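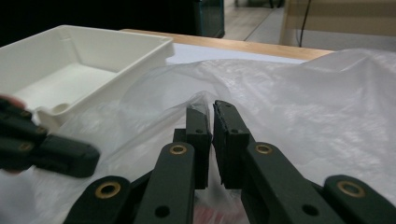
Modupe Omoregie
Sorting out the plastic bags · a thread
Wed 18 March

1/ I have been keeping thin plastic bags for years, the kind that come around parts, produce and bread. Last weekend I counted what was in the hall closet. 451. That is too many bags, so I am working through them this week.

2/ First pass is by type. Clear ones in one pile, cloudy ones in another, anything with a zip or a drawstring in a third. Paper labels come off now. A hair dryer on low loosens most of the glue.

3/ Anything that held raw meat goes in the trash. Same for bags that have gone brittle. If it crackles and splits when you stretch it a little, it's done.

4/ Shallow plastic trays work better than boxes for this. You can see what's in them and they stack when you're finished. Mine came from the restaurant supply place in Prisetcombe, 2 dollars each.

5/ A crumpled bag takes up a surprising amount of room. Pinch it at the closed end, shake it once, then run your hand down toward the opening so the air goes out. If you start at the open end you get a balloon. 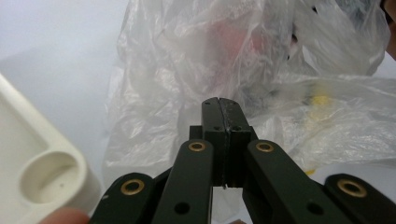

6/ Then fold it in thirds the long way and roll from the bottom. I tried the triangle fold that Cecilia Sowah uses. It looks neat in the drawer but it takes me twice as long, and I still have to unfold the thing to see what size it is.

7/ Clear bags are the slippery ones. They come open again if you leave them loose, so roll them tighter and stand them on end, packed close. A rubber band around every bundle is fine too. I ran out of rubber bands on Monday.

8/ Someone asked about recycling. The curbside bin in Ilten does not take film. The grocery store on Quartey Road has a drop box by the carts. Bags have to be empty and dry, and no receipts inside.

9/ Where I am now: nearly 1,000 bags if you add the ones my mother sent over when she heard I was doing this. I did not ask for those. I'm keeping 4 bundles for the kitchen and one for the car.

10/ Cecilia wants the drawstring ones for her yarn. The rest go to the drop box on Saturday. I'll do the closet shelf after that, probably in April.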